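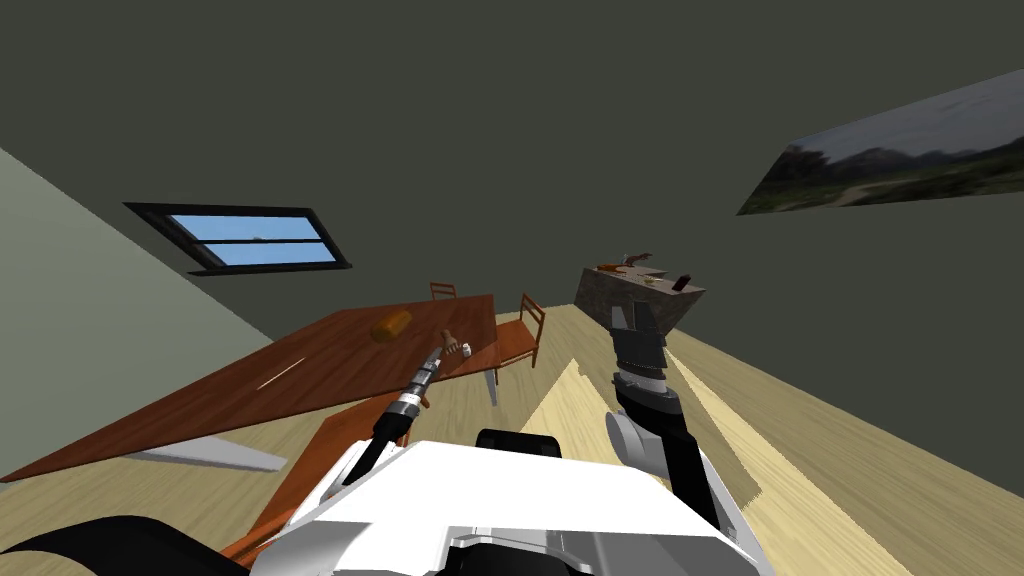

Thread: Tilting the camera in sim – our numbers are finally in!
Board: Simulation and Training
Started by ohemaa_t, 8/13/19

ohemaa_t wrote:
Right, I have been promising this write-up since April and I'm so pleased to be able to post it. Short version: if you roll the head camera by a random angle for each training episode, the policy you get out copes far better when the real camera isn't quite where you thought it was. I expected a small gain. It was a big one!

The setup, for anyone who missed the earlier thread. Two-armed robot in the Dultura dining room set (table, chairs, stone counter, small things scattered on the tops of both). The task is to pick a named item off the table and put it on the counter. We collected 317 demonstrations by teleoperation, all in simulation, then replayed every one of them with the camera rolled by a fresh angle. The arm motions are untouched. The only thing that changes between copies is what the robot sees.

Then we trained two policies, one on level views and one on rolled views, with the same network and the same number of training steps. Each got 64 test episodes with the camera rolled by up to 25 degrees. The level policy finished 12 of them. The rolled policy finished 51.

I've put one of the rolled views at the top of the thread so you can see what the network is being fed. The left gripper is just over the little tan figure on the table and the other one is open down by the counter. If you tip your head you get used to it quite quickly.

Happy to answer anything. Zane did most of the replay code so he may jump in as well.

brackenfold wrote:
Lovely result and thank you for giving the episode counts and not just a percentage. But I have to ask – isn't this a bit circular? You trained on rolled views and tested on rolled views. Of course the one that has seen them wins. What does the rolled policy do when the camera is level?

ohemaa_t wrote:
Fair question, and I should have put it in the first post. On level views the level policy finishes 56 of 64 and the rolled one finishes 54. So we do pay something, but I can't tell two episodes apart from luck at that size.

pintle wrote:
I'm with brackenfold here. 25 degrees is enormous. Who mounts a camera that badly? If my bracket is out by three degrees I want to know what happens at three degrees.

zane_g wrote:
Hello, Zane here (Zane Grigaitė, I wrote the replay tool). The large angles aren't meant to copy a bad bracket. Our robot leans when it reaches a long way over, and the head goes with it. On top of that the neck joint on the Rinix base has a bit of play. You get combinations you'd never set up on purpose.

At small angles the gap is smaller, as you'd guess. Up to five degrees the level policy still does well. It goes downhill after that, and by the middle of the range it is reaching for the wrong place more often than the right one. It tends to come in to one side of the item and close on air. I've watched a lot of those and you do start shouting at the screen.

pintle wrote:
OK, the leaning makes sense, I hadn't thought of that. I still think a cheaper fix is to read the tilt off the robot and straighten the picture before the network gets it. Two lines of code. No retraining.

ohemaa_t wrote:
We tried it! It helps a lot, and if your tilt reading is good I'd say start there. Two snags we ran into. You lose the corners when you straighten, and in our views the counter is often out towards one side with the right arm in front of it, so the corners matter. And the reading lags a little when the body is moving fast. The straightened version finished 43 of 64 in the same test. Better than level training alone by a mile, still short of the rolled policy.

I'd like to do both together but haven't run it yet.

mossgate_lab wrote:
Coming at this from the rendering side. Are you moving the lights as well, or only the camera? In your picture there's a bright patch on the floor between the furniture and a good shine on the table top. If the light stays put and the camera rolls, the network could be using that patch as a landmark. Same with the window and that long landscape picture on the wall. They never move, so it can work out the tilt from them and ignore everything else.

zane_g wrote:
Only the camera, in these numbers. You may well be right about the window. We did one quick run where we covered it and the picture with plain wall and the rolled policy dropped a little, but it was one training run and I wouldn't hang anything on it. I don't mind it using the window, to be fair. Real rooms have windows.

mossgate_lab wrote:
Real rooms have windows in different places, though! That's my whole worry. You have one room. I'd believe this a lot more with ten.

ohemaa_t wrote:
Yes, agreed, and that is the biggest hole in it. The Brulex kitchen is next. It has a different layout and no big pictures on the walls, so it should be a decent check. I'd rather post one room now and be told off than sit on it until winter.

brackenfold wrote:
No telling off from me, I'm off to try it tonight. Did you roll once per episode or let it drift during the episode?

zane_g wrote:
Once per episode, held fixed. Drift is on the list. My hunch is that it helps for the leaning case and does nothing for a bent bracket, but Ohemaa thinks the opposite and we have a packet of biscuits riding on it.

pintle wrote:
Put me down for drift making no difference at all. And has any of this been near the real robot?

ohemaa_t wrote:
A handful of tries on the one at Addo, with the camera shimmed over on one side. It picked things up, which made my week, but there were too few tries to give you a number and the items weren't the same ones. I'll do it properly once we have a full day on the machine.

One practical tip if you're copying this. Save the joint positions and the object positions at every step when you record. We only saved the joints in our first batch, and on replay the small items slid about and ended up somewhere else, so the arm was grasping nothing. We threw that batch away and started again.

brackenfold wrote:
Ah. I have only saved the joints. Back next week then.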